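Removing foundation marks from spectacle nose pads
Community Help > Beauty and Personal Care > Cosmetics
Posted 4 Sep 2020

Farna
I wear prescription glasses daily and apply a liquid foundation each morning. By midday the colour has transferred to the nose pads and left two bare patches on my skin. I have used the same product since March and would prefer not to replace a 30 mL bottle that is nearly full. Is there a recommended method of application?

Callen
Members are advised to apply less product at the bridge of the nose. Use a damp sponge to remove the excess, press a small quantity of translucent powder over the area, and allow it to settle before putting the glasses on. Moisturiser should be fully absorbed beforehand. Nose pads may be washed with lukewarm water and a mild, lotion-free dish soap, then dried with a clean microfibre cloth.

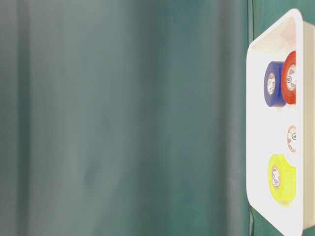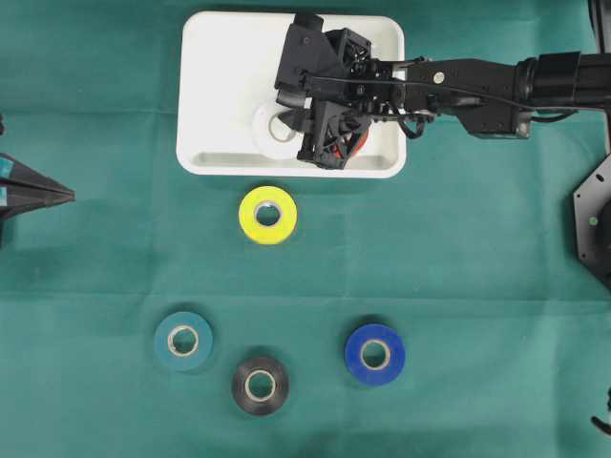 White tray with rounded corners and teal-green cloth, both views

Please refrain from using nail polish remover on any part of the glasses, as it can damage plastic and lens coatings.

Trivton
Setting spray. Mine cost less than the powder and a 100 mL bottle lasts for months. You could also ask your optician to adjust the fit, as glasses that slide will take the makeup with them.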